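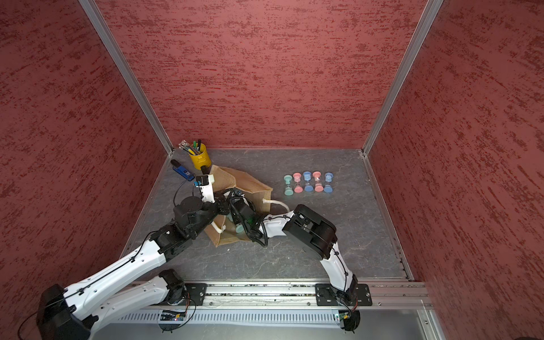
Packing the timers, and a bag that does not hold its shape

The errand was small: move the colored sand timers off the work surface and into a burlap tote, so the set can go to Wallport before the holidays. I keep notes on this kind of job because I repeat it every December and forget the same things.

The tote has a light brown jute weave and white rope handles. Jute is stiff when new and folds along whatever crease it was stored with. This one slumps. Laid on a flat floor, the mouth closes on itself and one handle runs off to the side, where it catches on anything moved past it. Opening the bag is therefore a separate step, and it comes before anything goes in.

What I do now:

Pull both handles clear of the mouth.
Open the far side of the bag first, then the near side.
Put one heavy item in the bottom to hold the base flat. I use a folded dish towel around a jar.
Load the timers last, upright, caps up.

Inner dimensions matter less than I expected. The Ginerlow catalog lists the bag by weight rating and gives the empty weight as 1275 grams, which I have not been able to reproduce on my kitchen scale and do not believe. The stitching at the handles is good. The lining sheds.

On handling the timers

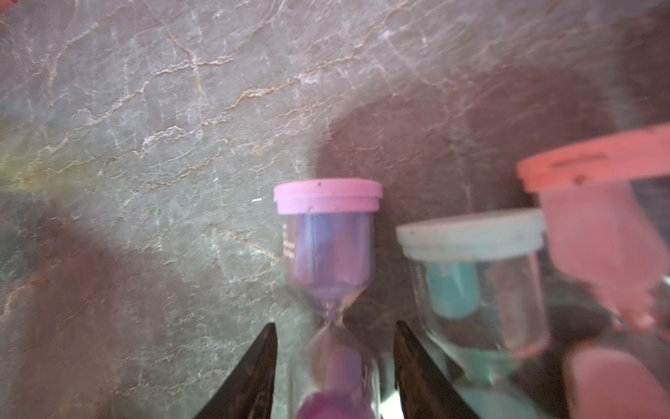 Posted by Faustine Vasseur
16/12/2025 | Filed under: Storage, Notes

The waist is the obvious place to hold a sand timer and it centers well, because the glass narrows there and both bulbs resist slipping. It is also where I would expect the glass to be weakest, so I keep the pressure low and do not twist. The caps are plastic, and each matches its sand closely enough for sorting: purple under pink-lilac, turquoise under light blue, pinkish salmon under coral pink. The caps also pick up small dark specks. A damp cloth removes most of mine. Solvent clouds the plastic.

The tiny white print on the glass is no help at arm's length. I go by color and keep a card in the bag with the durations written out.

I ran the purple one against a stopwatch on three occasions last winter and got a spread of 40 seconds, too much for tea and fine for a board game. Humidity is my guess. I have not tested it.

Remaining: find a divider that fits the tote. The Brestis felt one is too tall and has to be trimmed. Aubert sells a cotton one, order code 2586, out of stock when I checked.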